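**Tiny trash can on the table: keep or lose?**

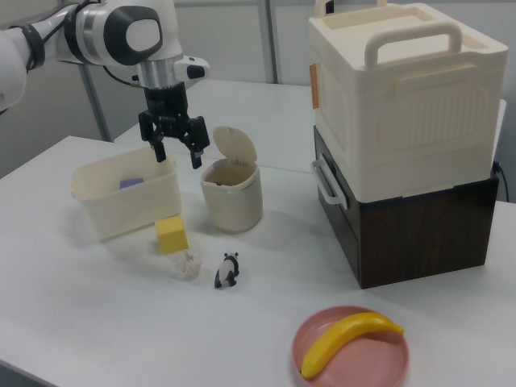
*Wimel Makerspace › Tidy Table Team*

**fspanos** · Oct 20, 2020
Current state of the white table. Purple block is in the cream bin, yellow cube is still out in front of it, and the little trash can has its lid up again. I say we keep the can. It gives small trash somewhere to go besides the block bin.

**matic_fan70**
It holds a teaspoon of trash. My coffee cup has more capacity and a better attitude.

**jatier**
Disagree, small is the point. You empty it or it overflows, and then everyone knows whose turn it was. My complaint is the lid. Up or down, pick one.

**matic_fan70**
Down. I don't need to look at what's in there. Something dark, from the look of it.

**fspanos**
Up while people are working, down when you leave. I wrote this on the whiteboard in February.

**trulix15**
The whiteboard got wiped in February.

**jatier**
Can we talk about the bin? Mixed colors in one bin is how we lost 10 minutes last time hunting for a green one.

**fspanos**
One bin, all blocks. I am not buying a bin per color, Jatier.

**jatier**
2 bins. That's my final offer.

**trulix15**
Has anyone put the yellow cube away

**matic_fan70**
I thought we were still discussing which bin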